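Munberg kitchen cell

The Munberg kitchen cell is a one-arm simulated work cell for food handling, set up by Yeison Cusi and kept running by Jhonatan Huanca. Built on the Gratuteck scene package. First loaded in August, current layout dated September 12, 2023.

Setup. Arm base fixed first, then counter, then loose items. Hand zeroed with fingers open. Joint limits come from the Quinlan file, not the default one. Physics rate 600 steps per second; lower and the fingers sink into thin items.

Upkeep. Contact meshes rechecked every 72 runs. Wrist offset resetted after any change of hand. Usual fault is drift at the wrist, cured by reloading the arm and clearing the cache. Error 133 means a missing texture, harmless. 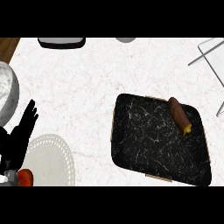 Munberg cell, hand at left, sweet potato on the black marble board.

A second cell, Clamarow, uses the same files but has it's own counter.

Contact the editors | Copyright | Back to top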